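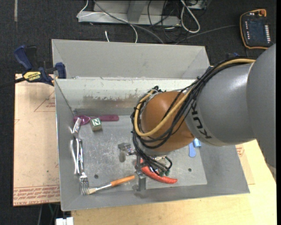
Sheet-metal bin

A sheet-metal bin is an open container made from flat metal sheet that is cut, folded and joined at the corners. It is used for keeping small and medium objects together in workshops, kitchens, schools and storerooms. Common contents are hand tools, cutlery, brushes, spare parts and toys, and very often a mixture of these.

Form

Most sheet-metal bins have a flat floor and four walls. The walls may be straight or sloping. Sloping walls make the opening wider than the floor, so that a hand can reach an object lying against the side, and small things slide back toward the middle. Straight walls give more space for the same opening, but a thin object such as a fork or a spoon can be difficult to lift when it lies close along the wall.

Some bins have round holes in the floor. Depending on the maker, they are meant for draining water, for fixing the bin to a bench with bolts, or for hanging it during painting. Small parts can fall through these holes, and users sometimes close them with a rubber plug.

Bins are often placed one behind another, with the walls close together. In the Coremetti pattern, sold from a workshop in Starnham, a folded lip of 6 mm goes over the edge of the next bin.

Surface and wear

Gray paint is the usual finish for the walls. The paint is chipped first at the upper edge and on the inner walls, where metal objects hit it. The floor is scratched by tools being pulled across it - this is normal and does not make the bin weaker. Rust is a more serious problem, and a bin which holds washed utensils should be dried before the evening.

Mixed contents

A bin without dividers is called an open bin. Long objects, for example tongs and paintbrushes, usually come to rest along a wall or diagonally across the floor. Short objects such as toy blocks go to the corners. Wichai Prasertsri, in his handbook Keeping Small Things (Panyasiri, 170 pages), recommends that wooden and plastic objects are kept apart from heavy steel ones, which can mark them. Ketsara Onsri gives the opposite advice for homes and small schools, where one open bin is easier to put in order than several divided ones.

Paintbrushes need special care. If the bristles are pressed against a wall for a long time they keep the bent shape, also after washing.

See also

Drawer divider
Parts tray
Utensil crock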